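Vallico Household Skills Program
Progress report to the Wundar Fund, second quarter
July 13, 2021

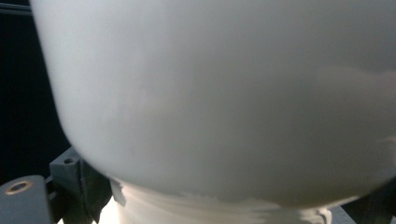
Where we are

The tableware and storage unit is finished and has been taught twice. The kitchen layout unit is half done. The move out of the Clukitz building took most of the first two weeks of June, so the report covers a shorter working period than the one in our application. Spending is within the agreed budget lines, and we are not asking for any change to the total.

The program teaches people who are setting up a home on their own for the first time, many of them after years in shared or supported housing. Sessions are held in the training kitchen and last two hours each.

Sessions and attendance

We planned 16 sessions for the quarter and held 13. Two of the missing ones fell during the move, and the third was called off when the water to the building was shut down for the day. All three have been added to the next quarter at no extra cost to the fund.

Attendance was steady apart from the week after the move, when several people went to the old address. Agnese Juška has since called everyone on the list and put a notice on the old door. We should have done this before the move.

Tableware and storage unit

This unit covers how to handle, wash, stack and put away the pieces most homes have: plates, cups, bowls, jars and serving dishes. Rounded pieces took the most time. People are comfortable stacking plates but tend to pick up a bowl or a jar by the rim, and they set it down without looking at what is under it. We now teach two hands on the body of the piece and a check of the surface below before letting go.

We also added a short part on wear. Participants learn to look along an edge for chips and rough places, and to decide whether a piece stays in use, goes to a shelf for light use only, or gets thrown out. Austra Pärn wrote the handout for this. It is two pages long and has been translated for the evening group.

Breakage was low. The allowance for replacements is mostly unspent, and we would like to carry what is left into the next quarter.

Kitchen layout unit

The layout unit was meant to start in the old kitchen. After the move it had to be rewritten, as the new room has its sink and stove on opposite walls and the old exercises no longer made sense. Agnese has redone the first half. The second half, on pantry shelves and heavy items, is in draft.

The new room has more counter space and less closed storage. The shelving from Priedītis arrived on schedule but one upright was the wrong length, and we waited over 2 weeks for the right one. Until then the serving dishes stayed in boxes, and the evening group worked from the lower shelves only.

What participants told us

We asked for short written comments at the end of the tableware unit. Most people said the pace was right. The evening group wanted more time for washing and drying and less for the talk at the start, so we have cut the opening talk to ten minutes. A few people asked for something on packing dishes for a move. We have material on this left from our own move and will try it out as a single session before deciding whether to keep it.

Problems still open

The drain under the second sink is slow and the landlord has been told. We are using the first sink only — this works for the daytime group but causes a line in the evening.

The storage room has no lock yet. A price has been agreed and the work is due before the next unit begins.

Plans for next quarter

Hold the three sessions carried over.
Finish the layout unit and teach it to both groups.
Run the packing session once with the evening group.
Check all tableware for chips and replace what is needed.
Send the fund the revised handouts together with the next report.

The expense sheet and attendance lists are attached separately. Questions about the budget can go to Austra Pärn, and questions about the sessions to Agnese Juška.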